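Workshop notebook, bench 2
3/17/25
Posted by the night bench
Print this page | E-mail this page

Sourdough crackers, batch 11, continued from the pages with the butter on them.

Still chasing the blistering. The last batch came out of the Liapis oven looking like a relief map and tasting like the box the map came in. I have gone back over the notes from December, when the crackers were good and my handwriting was not, and the only difference I can find is the rest time. In December I was resting the dough for 40 minutes because I kept forgetting it. Now that I pay attention, it gets 19, and the crackers are worse. There is probably a moral in this and I decline to write it down.

Flour is the Grekari wholemeal, as before. The new sack smells a bit sweeter than the old one. Starter was fed last night and had a good dome on it this morning, with a slightly cidery nose. Salt unchanged. Oil unchanged, although the label on the tin has been redesigned and I resent it.

Walked before mixing. The road up past the walls was quiet and I used the time to argue with myself about docking.

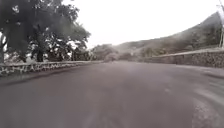

Rest and roll

Split the dough in two. Half A rested on the bench under a damp tea towel for the full December neglect. Half B went straight to the pin as a control, and fought back the entire way. It would roll out nicely, wait for me to reach for the cutter, then shrink to the size of a coaster. Half A lay down like a tired dog.

Both halves went to setting three on the Cundano roller. Setting two is still tearing at the left side. The roller is out of true, I have said so on four separate pages of this notebook, and I now say so on a fifth. Whoever dropped it is forgiven, provided they shim it.

Docking: fork on half of each sheet, the spiked wheel on the other half. The wheel is faster and makes a very professional noise. It also missed whole strips wherever the dough was thin. The fork is dull work but every hole goes through.

Oven to the usual temperature, trays on the middle shelf, turned once. The thermometer on the door disagrees with the thermometer on the rack, so I took the rack's word for it. Pulled the first tray at 11 minutes, pale in the middle and catching at the corners. Second tray got 17 and a lower shelf, and that was better all over.

Left the trays to cool and went out again, partly for air and partly because if I stay I eat the samples and then there are no samples. Same road, same hill, no new ideas until the way back. 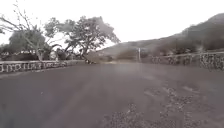 The idea, for what it's worth, is that we have been blaming the oven for something the roller does. Where the sheet is thin, it puffs before the crust can set, and the wheel misses exactly those spots. So we get one big bubble down the left of every tray, and everyone stands around discussing humidity.

Evidence: the blisters on half B line up with the bad side of the roller. I laid the crackers back out in rolling order on the bench, with some crumbs lost to science, and the line is plain to see. Half A blistered too, but the bubbles were small and had the decency to be attractive.

Flavour notes. A is nutty, a bit sour at the end, good snap. B is hard at the edges and leathery in the middle, with an aftertaste I have written down only as "desk". Seeds on both were wasted. They fall off in the tin and collect at the bottom, where I suppose they make a sort of muesli.

The Raveo tin keeps them crisp overnight. The other tin has a lid that fits any way but shut. Please stop putting it back on the shelf as if it had improved.

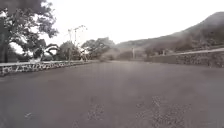

The road on the cooling break.

For next time: long rest for everything, fork only, lower shelf from the start. Try rolling one sheet by hand for comparison. Maybe brush with water and salt in place of the oil, though I tried that once and got something closer to roofing.

Shim the roller. Sixth mention.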